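Kera build: questions people keep asking

Is Kera something I can buy?
Sorry, no! Kera is the arm we've been putting together at the Trotdale shared workshop, in evenings and odd hours since March, and there is only the one.

What did it cost?
We spent $1850, not counting the table (mine, and it looks it) or all the coffee.

Why seasoning, of all things?
I cook a lot, and pouring out of a jar is a lovely hard problem. Powders clump, seeds run, and the arm has to tip slowly enough to cope with either one.

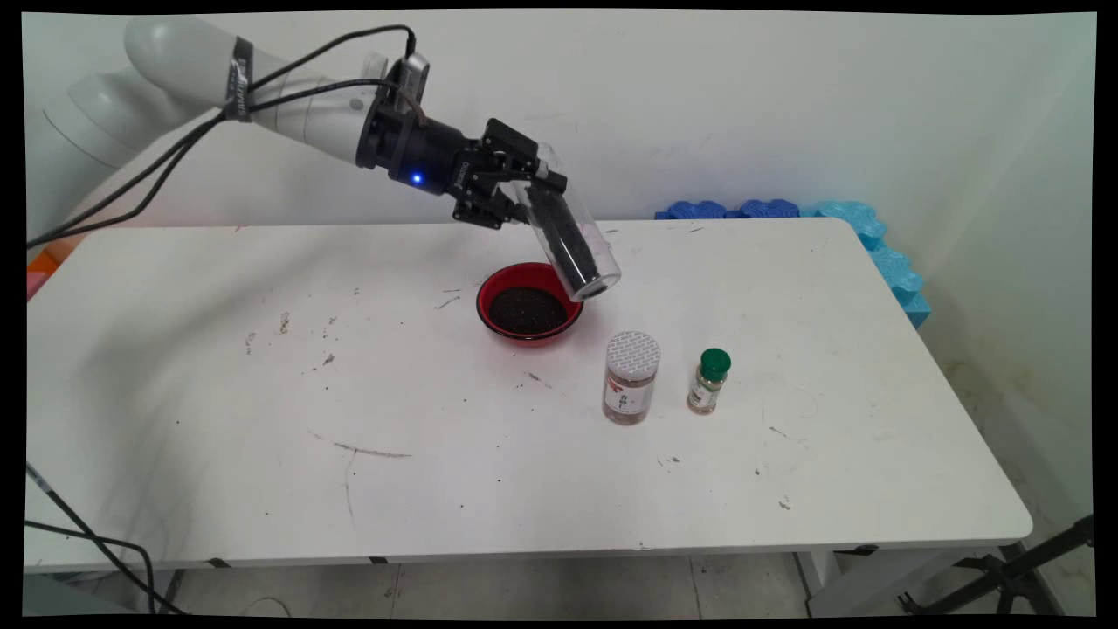 How do you teach it a new pour?
We guide it through by hand a few times, save the good ones and throw out the rest. At last look we had 104 saved, and I'm still fussy about the tilt at the end.

Can I come and try it?
Please do, we love company! Write to Cyprian Sobczak at the workshop first so somebody is there to let you in, and bring a jar of whatever you'd like to see poured, as long as it's dry.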